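Term 2 Robotics Elective – Group Report
Reviewing the Jornar tabletop arm kit

1. What we were asked to do
Pick a kit or service a school could buy, use it for a few weeks, say if its worth the money. We picked the Jornar kit (arm, gripper, software licence for one year). Ordered through Dundmont, came in May, one box missing a bag of screws. They sent the screws.

2. Setup
Took two lunch periods. The manual is OK until calibration, then it skips a page. We went with brown paper over the white table so the colours underneath stayed the same all day. Light near the windows still changed things after 2 pm.

3. The task
Move small things between a tray and a basket, one at a time. Mix of shapes on purpose – toy carrot, purple foam cube, plastic croissant, a little can, toy panda, roll of tape. Goal was 200 tries. We got to 157 before the term ran out.

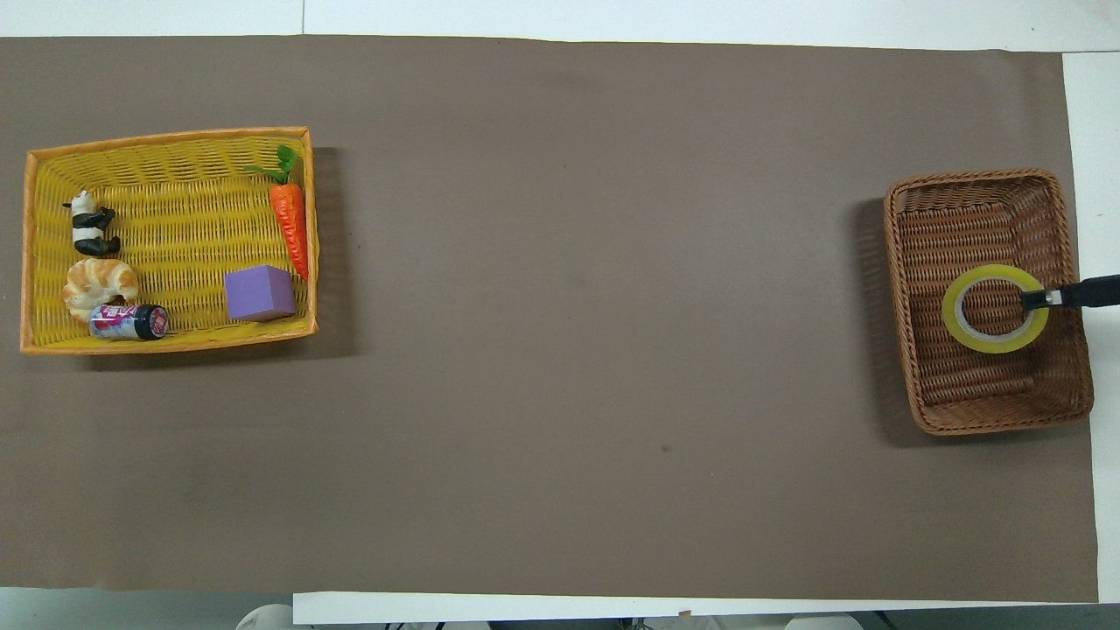
Another group that had the Romix kit last year read our draft and said we were being too easy on Jornar, their gripper needed no recalibrating between sessions and ours needed it every single time. Fair point. We added it to the cons.

4. Results
Cube was the easiest by far. Can was annoying, it rolls. The panda got dropped more than anything else, we think becuase the legs make the grip uneven. Tape was fine if you go for the ring and bad if you try to grab the whole roll.

Software crashed twice, both times on saving. Lost one afternoon of logs – should of backed up.

5. Cost
Our quote was $1000 for the kit, plus $292 for the Hartono support plan, which is optional. We used support once. Reply came next morning and it fixed the problem.

6. Would we recommend it
Yes for a senior class, no for Year 8. Skip the support plan the first year. Buy spare finger pads, ours were wearing by the end.

Still to do: graph for section 4, fix refrences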